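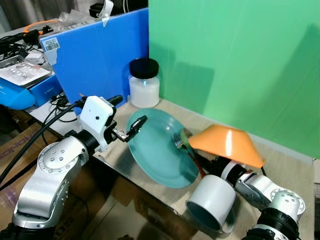

21 Dec 2024

So we've finally booked the cottage at Plosholm for March, after weeks of me sending links to my sister at midnight and her replying with a thumbs up and nothing else. I'd nearly given up and gone for Riren again (lovely, but the hill from the car park nearly finished me off last time, and that was with one bag).

The place is called Herath. It sleeps six, there are five of us, and it's got a proper bath, which my mum was very firm about! There's a log burner too, and a bench at the back that looks out over the estuary. I've already decided that's where I'm having my morning tea, even if it's blowing a gale and I have to wear two coats.

A few things I learnt while booking, in case you're looking at that bit of coast yourself. Out of season most of the owners will do three nights, but you have to ask, as the websites all say a week. The dog was £10 extra for the whole stay, and the deposit was £50, which we get back a week after we leave. The one I liked best before this wanted £1000 for four nights and you had to bring your own towels. I mean, really.

The shop in the village shuts at four in winter, so I'm going to stop at the big one in Vustemura on the way and get everything in one go. Mum wants to bring a casserole from home on her lap. It's a three hour drive. We're still discussing it.

I haven't sorted out who's having which room yet. One of them has bunk beds and a skylight, and my nephew has claimed the top bunk without seeing it, so that leaves either me or my sister underneath. I've looked at the floor plan a lot and I think the sofa in the snug might pull out. I've emailed the owner to ask and I'll let you know when she gets back to me.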